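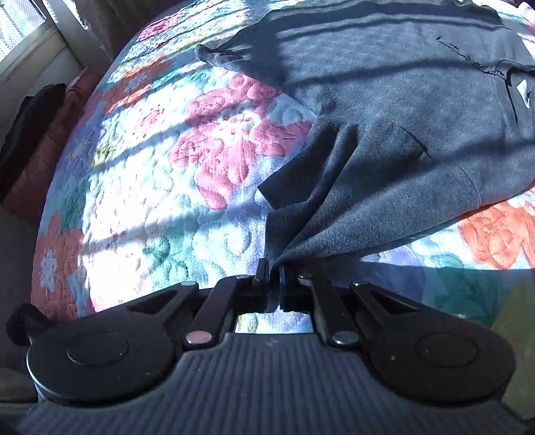 Folding sweatshirts on the bed: does anyone's stay flat?
Posted July 23, 2025 by Hususville

I keep reading that you should fold knits on the bed because it's a big soft surface. I don't buy it. Mine is a dark gray knit top on a quilted bedspread, and every time I pull the hem straight the rest bunches up. The Adora folding guide says 20 seconds a shirt. Twenty seconds for who?

eder42
The quilt is your problem. Stitching grabs the knit. Use a table.

Puter
I've folded on a quilt since February and never had trouble. You're probably tugging from one spot at the hem. Of course it wrinkles, all the pull goes to one place. Take both bottom corners and lift.

Hususville
Lifted by both corners. Now the sleeves are underneath. Not seeing the improvement.

eder42
Puter, I doubt yours are as flat as you think. Anything looks flat in a dim bedroom. Fold it with the sun coming in sideways and you'll see every crease.

Puter
Sure, and the first person to wear it puts the creases back in. It's a sweatshirt.

noodle693
Why fold them at all? I hang mine.

eder42
Because hangers leave bumps in the shoulders. We did this in the other thread and it went 7 pages.

noodle693
I read it. Half those people had wire hangers and the other half were guessing.

Hususville
Tried the kitchen table after dinner. Body came out better, I'll give eder that. But it's a small table and the sleeves hung off both sides, so I had to fold those in first and then the hem rode up. I'd call it a draw. Still don't believe the 20 seconds.

Puter
Do the sleeves first on the bed too, then smooth from the collar down with your whole forearm. Try that before you blame the quilt.

Hususville
Fine, one more try, then I'm rolling them.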